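Paper folding (craft)

Paper folding is the making of shapes, containers and decorations by creasing a flat sheet. It needs few tools and is taught in homes, schools and libraries in most parts of the world. The best-known form is origami, the Japanese tradition, but the everyday craft also takes in folded greeting cards, envelopes, paper boats, fans, pleated stars and the simple standing shapes made in classrooms from colored stock. This article covers the general craft, with attention to the single fold and to the papers used for it.

Contents of a fold

A fold is made by bringing one part of a sheet over another and pressing along the line where it bends. The pressed line is called a crease. Before pressing, the sheet has only a soft bend, which will mostly spring back when let go. Pressing crushes the fibers on the inside of the bend and stretches those on the outside, and after that the sheet tends to bend again in the same place.

Two names are used for creases, depending on which side is facing the folder. A valley fold has its crease at the bottom, with the paper rising on both sides. A mountain fold has its crease at the top, with the paper falling away. Turning the sheet over changes one into the other. In printed diagrams a valley fold is usually drawn as a line of dashes and a mountain fold as a line of dashes and dots, although older books and magazine patterns do not always follow this.

The common single folds are:

Book fold: one edge is brought to the opposite edge, so that the sheet is halved into two rectangles.
Diagonal fold: one corner is brought to the opposite corner. On a square this gives two equal triangles. On a rectangle the edges do not meet, and part of the sheet is left showing.
Cupboard fold: two opposite edges are brought to the center line, like a pair of doors.
Blintz fold: all four corners of a square are brought to the center.
Pleat: a mountain and a valley placed side by side, so that the paper doubles back on itself.

Nearly all simple models start with one or more of these. The diagonal fold is often the first one shown to small children, who find it easier to match two corners than to line up two long edges.

Partly open folds

A crease does not have to be closed flat. Left partly open, it gives stiffness in a direction where the flat sheet has almost none. A strip of paper held by one end droops, and the same strip with a lengthwise crease will stand out straight. Paper plates, trays, bookmarks and place cards all depend on this, and so does the tent card, a single book fold left open at an angle and set on its two lower edges.

The partly open fold also has a use in decoration. Two faces of the same sheet set at an angle take the light differently, and a single color of paper then reads as two. Makers of paper leaves, mountains and geometric wall pieces use this to get shading without ink. Matte paper shows it well. Glossy paper throws bright spots that can hide the crease. 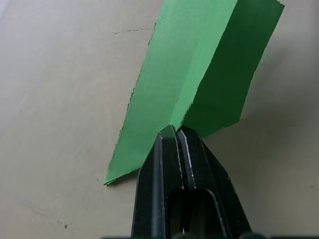
Green is among the most used colors for this kind of work, for leaves, stems, trees and holiday cards, and most packs of mixed colored paper include at least one shade of it. Dark greens hide the shading between faces, and light or middle greens are generally preferred where the fold itself is meant to be seen. Yellow and white sheets show the difference less than might be expected in a bright room and more by a single lamp.

Papers

Almost any paper can be folded once. The differences appear with repeated folding, with sharp points, and at the edges.

Copy paper is cheap, takes a clean crease, and is good for practice. It tears after the same crease has been worked back and forth many times.

Construction paper is thick, soft and rough, with short fibers. It is common in schools. It cracks along a hard crease, and its color fades in sunlight.

Thin cardstock holds its shape and stands up well. It is used for cards, boxes and large simple models. It is too stiff for small ones, and it should be scored before folding if a straight crease is wanted.

Origami paper is thin and sold in squares, usually colored on one side and white on the other.

Tissue and other very thin papers are used for models with many layers. They wrinkle easily in handling.

Handmade paper varies a great deal. Long-fibered kinds can be folded many times without breaking.

Paper may be colored through or on the surface only. Paper colored through shows the same color at a cut or torn edge. Paper printed or coated on the surface has a core that may be paler, and this can show as a thin light line wherever the edge is exposed. Some makers touch up the line with a marker or pencil, and others leave it.

Grain

Machine-made paper has a grain. Most of the fibers lie in the direction in which the paper traveled through the machine. A fold made along the grain is smoother and closes more easily than one made across it. To find the grain, bend the sheet gently one way without creasing it, then the other. The direction that resists less is parallel to the grain. Grain makes little difference in tissue and a good deal in cardstock, where a fold across it can come out bumpy or split on the outer side. A diagonal fold lies at an angle to the grain, and its behavior falls between the two.

Edges

Sheets are prepared by cutting or tearing. A guillotine or a knife and metal ruler gives the cleanest edge. Scissors leave small steps where each stroke ends and the next begins, especially on long cuts, and a wavering edge is common when the paper is turned in the hand while cutting. Long-bladed scissors help.

Tearing gives a soft, fibrous edge. It can be controlled by creasing the sheet first, running a fingernail down the crease on both sides, and pulling the halves apart slowly, or by holding a ruler down along the line. Torn edges run straighter with the grain than across it. In collage and card making the ragged edge is often wanted for itself, and special rulers with an uneven side are sold for the purpose.

An uneven edge matters in a model where edges must meet. The error is small in the first fold and grows with each later one. For a model of one or two folds it makes no practical difference.

Making a crease

For a flat fold the sheet is laid on a hard surface with the folding direction away from the body or toward it, as the folder prefers. The corners or edges are matched and held with one hand – this is the step most often rushed – while the other hand presses at the middle of the fold and works outward to each end. A second pass with a fingernail or a bone folder sharpens the line.

For cardstock the line is scored first. A bone folder, an empty ballpoint pen or the back of a table knife is drawn along a ruler to press a groove into the surface without cutting it. Bookbinders usually fold so that the raised side of the score lies inside, although many home crafters do it the other way.

Folding in the air, without a table, is used for large sheets and for adjusting models that are nearly done. The paper is pinched at one end of the crease and the two faces are guided with the other hand. Such creases are softer and less exact.

Storage

Colored paper keeps best flat, in a drawer or box, away from windows. Damp air makes sheets wavy and weakens creases. Finished models with open folds should not be stacked. Offcuts are normally saved, and triangular scraps are useful for leaves and stars.

Local examples

The Pidcombe craft room has held a yearly folding day in May, with an emphasis on large, simple work in cardstock. Its handbook, compiled by Triin Kivi, sets 30 models in order of difficulty, and the first three use one fold each. The Kairys pattern sheets, printed in Vetley, follow a similar order but begin with the pleat.

See also: Bookbinding; Card making; Collage; Origami; Papermaking

221 shares

3 comments

pleatandrepeat
Good section on grain. I would add that with a pad of construction paper you can test one sheet and it will usually hold for the whole pad.

M. in Vetley
The Kairys sheets start with the book fold in the newer printing. The pleat came first only in the old one with the gray cover.

oldscissors
Does anyone know a marker that matches a middle green for the pale edges? Everything I try dries too dark.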